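Up Over Madton With Pascal Jacquet

I got to the Madton airstrip way too early, with a coffee in each hand, and Pascal Jacquet was already out on the grass waving at me like he was parking a jet. 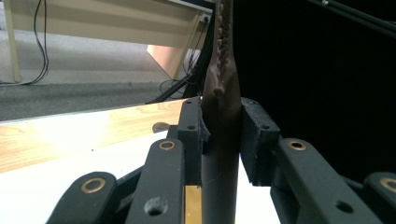
He took the second coffee without asking if it was his (it was!) and we sat down on the bench by the fuel shed. Pascal has been flying hot air balloons out of here for 19 seasons. Before that he drove a delivery truck for Fletel, and he says the two jobs have more in common than you'd think.

"You look at the sky before you look at your phone," he told me. "And you always want to know where you can turn around. In a balloon you can't turn around, so you'd better know where the road is."

I asked what scares first-timers most, figuring he'd say the height. Nope. "The burner. It's loud and it's right over your head. The height, they forget in two minutes." His oldest passenger was 82 and spent the whole flight telling him to go higher.

So how high does he go? Most mornings he drifts along pretty low, just above the trees, and then climbs to 3,700 feet near the end if the air is calm. "People like the low part better," he said. "You can hear dogs. One time a man in his yard offered us pancakes."

A ride is 315 dollars a person, and I told him that's a lot of money for my family. He didn't argue. "Sure it is. Propane, insurance, the crew, the van – I'd love to charge less." He does a cheaper tethered ride in March, when the fields are too muddy for the van to chase him.

The van belongs to Chibuzor Akinola, who follows every flight on the ground and knows each farm gate between here and Rillel. He came over while we were talking and I asked if he ever gets jealous. "I've been up twice," he said. "I like the driving. He lands in the Giannakopoulos pasture every time he gets lazy, so I know where to wait."

"The wind takes me there," said Pascal.

"The wind," said Chibuzor, and went off to check the tires.

We never did fly that morning. A breeze came up by 6:30 and Pascal called it off, with four people already standing there in their good jackets. They're rebooked, and so am I – he's promised me the corner by the step.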